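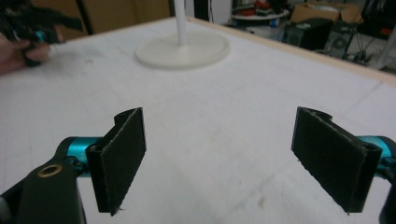
Practice Reviewer, Hand-Held Gripper Work
Lallaveck, Jultville site
Fixed term, 8 months, 36 hours per week

Lallaveck is hiring a reviewer to maintain and apply its rules for tabletop work with hand-held grippers. The rules cover table setup, operator conduct, inspection of finger pads, and the acceptance or rejection of recorded sessions. The current edition is known internally as the Kanaan rules. A revised edition is in draft and will be completed by the person appointed.

The post reports to Pravesh Joubert. It is based at Jultville, with one day a month at the Jillusgate office.

Duties

Check table setups against the written procedure before recording starts.
Inspect finger pads and joints at the start of each shift and log wear by grade.
Review recorded sessions and mark each one accepted, held or rejected, with the clause number.
Keep the deviation log current - entries are closed within two working days.
Draft changes to the rules and circulate them for comment.
Brief new operators on the sections covering hand position, shared table space and stopping work.

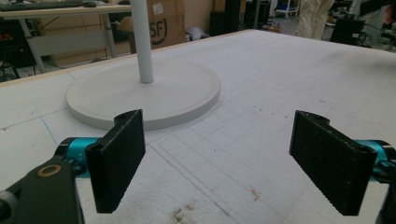
Grippers open over the grid-marked work surface, Jultville.

The reviewer has authority to stop a session. A stopped session resumes when the deviation has been logged and the setup rechecked. Output targets do not apply to this post.

Requirements

At least two years in inspection, test or quality work, in any industry.
Experience writing procedures that other people had to follow.
Ability to read a mechanical assembly drawing.
Clear written English. Most of the work product is text.

Familiarity with machine safety standards is useful. Programming is not required. Operator experience with grippers is an advantage, though training is given during the first seven shifts.

Conditions

Day shift, starting at 7 a.m. The work is split between the recording floor and a desk, and involves standing for part of each shift. Safety footwear is supplied. The post is paid on the technical staff scale, and the pay band is sent with the application form. 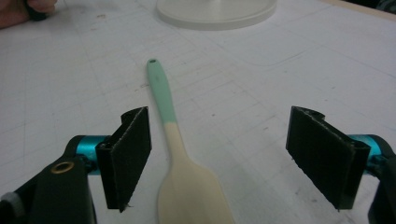 Does the reviewer also operate the grippers?
Operators and reviewers are separate roles on any given shift. A reviewer may operate during training, but those sessions are reviewed by someone else.

How to apply

Request the form from the Jultville office and return it with a résumé and one sample of procedural writing, no longer than two pages. Remove confidential material from the sample before sending it. Interviews are held in April and include a short exercise - candidates receive a draft clause and mark it up for ambiguity. Applications without a writing sample are not considered.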